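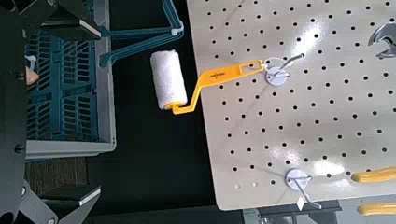 Garage & Workshop > Tool Storage

Paint roller keeps swinging off the pegboard, any tricks?

Posted by treka_16

I put up a pegboard with those wire hooks on the round white bases and I love it for wrenches and pliers. The paint roller is another story. The handle is yellow plastic with a slot at the end, and the fluffy cover pokes out past the left side of the board. Every time I walk by with a laundry basket I clip it with my elbow and down it goes! Do I need a special holder, or am I hanging it wrong?

Nermina Jurić

No special holder needed. I tie a short loop of string through the slot and hang that on the hook, so the roller can swing a little when you bump it and then settle back.

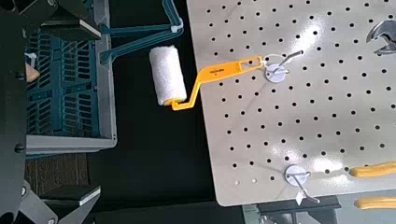 Mine sticks out past the edge too and I just live with it — the cover isn't pressed against anything that way, and the nap stays nice and fluffy. If your elbow keeps finding it, move the hook a few holes toward the middle and put the pliers on the outside. Also check how your bases are attached. If they're the stick-on kind, wipe the board with rubbing alcohol first and leave them overnight before you hang anything. I skipped that in March and picked up tools for a week.

King-fai Fang

what she said about the string. I used a zip tie, same thing. Or just toss the roller in a bin, I have 3 of them in there and they're fine

treka_16

String it is, thank you both! Moving the hook over tonight.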